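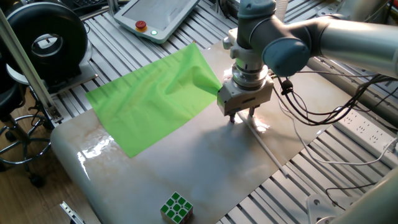
Fanis: Folding Thin Cloth on a Smooth Surface

Project report, 19/02/2019
Author: Georges Atallah
Course: Textiles and Household Materials

1. Purpose

Sheer fabrics are harder to fold neatly than cotton or linen. They slide, they hold air, and the corners drift apart after they have been matched. The aim of this project was to find out which way of starting the fold leaves the fewest creases.

2. Materials

The cloth is a thin green one, light enough to see through. The work surface is a glossy white board with a marble pattern. I also tried the folds on a bare wooden desk at home - the results there are kept separate.

3. Method

The cloth was spread flat and smoothed by hand. One corner was then lifted and carried over to the opposite corner. In the second method, a whole edge was lifted at 2 points. Each method was repeated 8 times, and the cloth was left alone for 90 seconds before the creases were checked.

4. Results

Lifting by one corner pulled soft folds toward the middle of the cloth. Most of them lay down again once the corner was released, but the longer ones stayed. Lifting by the edge gave a straighter fold and took more time. On the desk the cloth dragged, and both methods came out worse.

5. Problems

Creases were judged by eye. Small ones are difficult to see in sheer fabric under bright light, so the lower scores are less certain. In October I had planned to include a heavier cloth as well - this was dropped for lack of time.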